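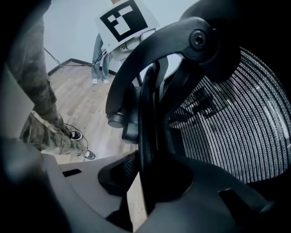 What is the squat stone tower on the hill above Rustingate, the one you pass on the old quarry road?

It's a lime kiln! Three of its four draw arches are still open, and it's one of my favorite bits of industrial history in the whole county. Thread time, because I spent the morning up there and I'm still buzzing.

**2/** The kiln went up for the Camacho family, who owned the quarry behind it and most of the carts in Rustingate. Stone came out of the hill, got tipped in at the top with layers of coal, and burned for days. Quicklime was raked out at the bottom. So simple, and so clever – the slope does half the work for you.

**3/** Look for the ramp on the uphill side. It's grassed over now and sheep love it, but that's where the horses hauled the stone up. The ramp wall still has iron rings set in it, and one of them still turns!!

**4/** The bowl at the top is 16 feet across and lined with firebrick. The brick has melted in places and run down the wall like candle wax, all green and glassy. I could look at it for hours (I did look at it for quite a while, my coffee went cold).

**5/** Where did the lime go? Farmers took a lot of it to sweeten sour fields. The rest went down to Gurnonside by cart, and later by a little tramway, for mortar. If you live in one of the older terraces in Gurnonside, there's a fair chance this hill is holding your house together.

**6/** The tramway! You can still walk 2 miles of it. The rails are long gone but the stone sleeper blocks are there, each with a pair of drilled holes. Noemí Quintero has mapped the whole route and found the stretch behind the chapel that everybody (me included) thought was lost.

**7/** The wages book survives too. In its busiest year the works had 55 people on the payroll, from quarrymen to the boys who led the horses. Nicanor Esquivel typed up every page and it's wonderful reading. One man was fined for boiling eggs in the draw hole. I want to know everything about him.

**8/** There was a rival kiln over at Ballthorpe, bigger and newer, and it had a railroad siding. That's really what finished Rustingate. Ballthorpe could sell lime cheaper than the Camachos could cart it. Only the base is left there now, in a field, with an elder bush growing out of the middle.

**9/** Somebody's bound to ask about the date stone over the east arch. Hanna Marchuk thinks it was moved from an older kiln lower down the hill, and having seen how badly it fits the gap I'm with her. The lettering is gorgeous either way.

**10/** If you go: park by the bridge, take the left-hand track, and keep out of the draw arches, please – the roof of the north one is dropping stone. The path gets boggy past the second gate. Boots!

**11/** Dulce Cisneros is leading a walk up there on 04/06/2024, starting from the bridge at 10. There's room for 27 and dogs are fine on a lead. She knows the quarry face far better than I do and she'll show you the fossils in it.

**12/** Correction to 6/ – Rutilio Robles tells me the blocks behind the chapel have four holes, for a heavier rail. I'm going back up with a tape measure.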